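Support > Kitchen and Breakfast > Toasters > Ticket log
April 4, 2025
Posted by the Oltotwood support desk

Subject: Toast uneven between slots, second slice sticking, mustard bottle dripping on plates
Product: two-slot toaster, Camwood kitchen pack
Site: Barrientos, staff kitchen
Status: closed

Reported problem

The customer uses the toaster for making sandwiches at lunch. Two slices of brown bread go in together. One comes out well toasted and the other comes out paler on the side facing the middle. The rounded top of the slice stays above the slot and hardly colours. Sometimes the second slice has to be worked loose by hand.

The customer also says that the mustard bottle from the same pack leaves a drip on the plate before anyone has squeezed it. This was added to the ticket as a second item because both came in the same delivery.

Setting when reported: 6 on the dial. The toaster has been in use since August.

First reply from support

Please confirm the following:
- whether the bread is fresh, chilled or from the freezer
- whether the crumb tray has been emptied
- how the slices are put in (crust up or crust to the side)
- where the toaster stands in relation to the plates
- how the mustard bottle is kept between uses

Customer's answer

Bread is kept in the fridge. Crumb tray had not been emptied for a while. Slices go in with the rounded crust up. The toaster stays at the right-hand end of the table and the lettuce, mustard and plates go along the middle. The bottle is usually laid down on its side.

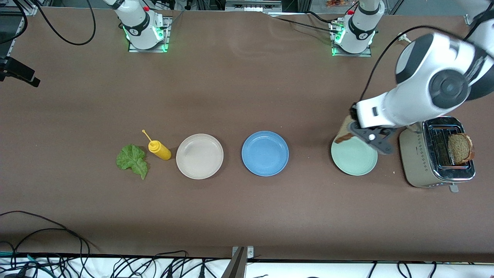

Table laid for sandwiches, one slice over the green plate and one still in the toaster.

Notes on the layout

The toaster is close to the plates, so the toast has only a short way to go. No change needed there. The cord runs off to the back on the right and should stay clear of the food side.

The slice left in the slot has its top crust showing above the chrome. With this shape of loaf that is normal. The top edge sits above the hottest part of the slot and will always be a little lighter. Turning the slice so the rounded crust goes to one side helps if the slice is narrow enough to fit that way. If it has to be pushed, leave it crust up.

Steps tried, toaster

1. Unplugged, left to cool, crumb tray taken out and emptied. A lot of crumbs had collected under the left slot. The customer reported less smell afterwards but the same uneven colour.

2. Bread taken out of the fridge before toasting and left on a plate until no longer cold. Setting kept at 6. Both slices came out darker and nearer to each other in colour.

3. Setting lowered to 3 and the toaster run twice, with the slices swapped between slots for the second run. Colour even on both. The customer found this too slow for lunchtime.

4. One run of 90 seconds with the slots empty, then the bread put in at 6. Colour even enough for the customer. This is the method they have kept.

Sticking slice: the slices were being cut by hand and some were thicker at the bottom. Thinner slices came up without help. The customer was reminded to unplug before reaching into a slot and not to use a knife or fork.

Do not use setting 9 for this bread. The customer tried it once before opening the ticket and the edges burnt before the middle had coloured.

Steps tried, mustard bottle

The bottle has a long narrow nozzle and a small tip cap on a strap. On its side, the mustard runs down into the nozzle and stays there. When the bottle is then picked up and tipped over a plate, what is in the nozzle comes out first.

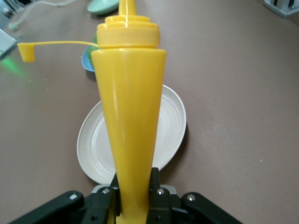

Bottle notes added by: Oltotwood support desk, condiments and storage

The tip cap is off and hanging from its strap at the side of the collar. With the bottle upright like this, the nozzle should be wiped and the cap pushed back on before the bottle is put away.

Advice sent to the customer:

Stand the bottle up between uses. It narrows towards the base, so if it will not stay up by itself, keep it in a mug or the Cellurard rack. Check that the collar is screwed down fully. A collar that is slightly crossed on its thread will let mustard out round the edge, and this can look like a drip from the nozzle. Wash the nozzle and the cap in warm soapy water and let them dry before refilling.

Customer's reply: collar was a quarter turn loose. Tightened, bottle kept upright in a mug, no drip on the plates since.

Closing note

No replacement sent for either item. Cause of uneven toast recorded as cold bread and full crumb tray. Cause of drip recorded as loose collar and bottle stored on its side. The customer asked whether a wider-slot toaster can be swapped into the Camwood pack; passed to sales under the same ticket.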